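Filed under: Facilities > Inspections > Storage and Shelving

Wall Storage and Hanging Basket Checklist
Clerlow Property Services, August 2024

This checklist applies to all shared workrooms in the Erkura building. Inspectors shall mark each item Pass, Repair, or Remove, and add comments as needed.

1. Wall fixings
Pass. Screws are tight and flush. One anchor in Room 104 was replaced in February and has held.

2. Load labels
Repair. Labels are missing on 4 shelves in the supply room. Tenants shall not add weight until new labels are posted.

3. Clear walkways
Pass, with comment. Boxes had been left by the east exit - these were moved during the visit.

4. Shelf edges
Repair. A bent lip in Room 543 could catch a sleeve. Work order sent to Mostska.

5. Wire baskets
Pass. Baskets shall hang level and hold small items only. Long tools should not lean out over a walkway. Cable ties are accepted as a second hold - they do not replace a bracket.
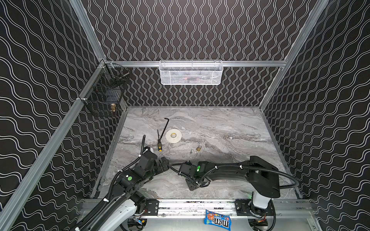 6. Ladders and step stools
Remove. One stool has a cracked foot and was tagged out of service.

7. Sign-off
Open repairs will be checked again at the next visit.

12 shares | 3 comments

Related items
Ladder Tag Guide
Exit Route Checklist
Gu Shelving: Care and Cleaning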